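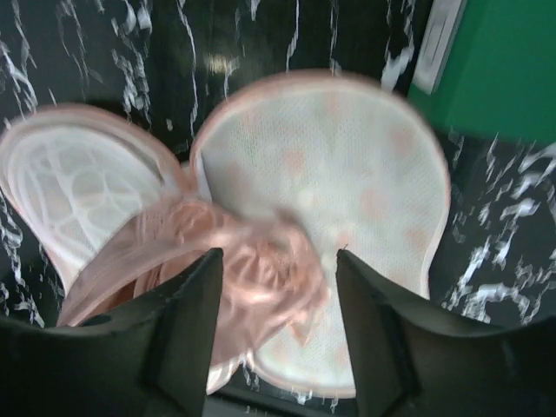

Saturday, June 14, 2025. Stavum workroom, back bench.

Elastic again, I'm afraid, and a long entry, so whoever reads this next may want to get a cup of tea first. I had the whole morning to myself and the windows open, and I got through more of the plush-back samples than I had hoped to (and then lost an hour to the zigzag machine, on which more further down).

Picked up where the last entry stopped. The two rolls in question are the old Miltenlow plush-back, lot 3923, which we have been using for bands and have always been fond of, and the newer Lando roll that came in with the spring order. Both are sold as the same width and the same stretch. They do feel alike in the hand when you first pull them, and I can see why they got put on the same shelf. The Miltenlow is a little softer on the fuzzy side. The Lando has a firmer edge and a neater picot.

What I wanted to know was how each one comes back after a good long pull, and whether stitching changes it. My method is the same as ever. I cut strips of 400 mm, marked them with the washable pen at each end, clamped one end in the bench vise with a scrap of felt around it, and hung the weight bag from the other. Left each strip hanging while I did something useful, took it down, laid it flat on the cutting mat and let it rest through one side of the radio program. Then measured mark to mark.

Unstitched, there is hardly anything between them. Both came back so close to where they began that I wouldn't trust my pen line to tell the difference. I was pleased with that, and a bit smug, and started writing "no problem" in the margin, which you will see I have crossed out.

Stitched is another story. I ran the usual zigzag down a fresh strip of each, same thread, same needle, a size 75 stretch, no pulling as it went under the foot. The Miltenlow strip grew a little in the sewing, as it always does, and after hanging it came back to that same slightly longer length and stayed there. The Lando strip grew more in the sewing and then grew again on the weight. It also has a faint ripple down one side now, which you can feel better than you can see if you run a thumbnail along it. I did two more of each to be fair to it and got the same thing, although the third Lando strip was a touch better than the other two. I had slowed down by then, so I may have been handling it more kindly without meaning to.

My guess, and it is only a guess, is that the needle is nicking the rubber in the Lando. If you hold the stitched strip up to the window and stretch it you get tiny bright whiskers standing up beside some of the holes. The Miltenlow has none that I could find with the loupe. I'd like someone with younger eyes to look at both before I put it down as fact. The strips are pinned to the corkboard by the steamer, labeled on masking tape, and please don't use them for anything, however tempting a ready-cut length of elastic may be! 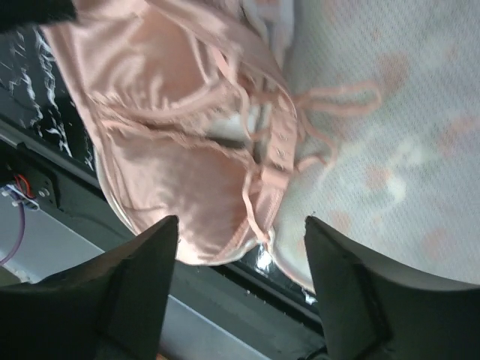

Pink satin bra, hook-and-eye band toward the right.

Now the zigzag machine. Partway through the second set it began skipping, one stitch in a run and then a whole patch of them. I went through the usual list: new needle, rethreaded top and bobbin, brushed out under the plate (a shocking amount of pink and gray fluff, and the end of somebody's pin). None of that cured it. Then I remembered the Baxter booklet that lives in the drawer with the spare feet, and dug it out, and there on the page with the coffee ring is a note in faded pencil saying to check that the needle is pushed all the way up before blaming anything else. It wasn't. It was short of the stop by the thickness of a fingernail. Pushed it home, tightened the screw, and it has sewn like a lamb ever since.

That does mean the first Lando strip was sewn with a needle that may have been sitting low, so I threw that one out and sewed another. The replacement behaved the same as its brothers. I've kept the bad one in the envelope at the back of this book anyway, marked with a cross.

While the booklet was out I copied the presser foot pressures onto a card and taped it inside the machine cover. For plush-back we want the lighter of the two settings. I had it on the heavier one until today, probably for months, and that alone could account for some of the growth in both elastics. I ran one strip of each at the lighter pressure before lunch. Both looked flatter coming off the machine, but I ran out of time to hang them, so there are no lengths to write down yet.

Thread: we are nearly out of the soft bobbin thread in natural. The cone on the machine is shade 1199 and there is one more behind the buttons. Please order it in the same shade. The near match we had last time looked fine indoors and went quite yellow by the window.

Still to do:
Hang the two light-pressure strips.
Try the Lando with a finer ballpoint needle, if we have any left in the tin.
Wash one strip of each with the towels and measure again.
Hold the Lando back from anything that has to bear a load until that's done. Fine for leg edges and such in the meantime.
Decide before September whether we reorder the Miltenlow. There is enough on the roll for the summer classes if people cut carefully.

Left the iron unplugged and the vise open. The felt scrap needs replacing too, it has gone thin in the middle.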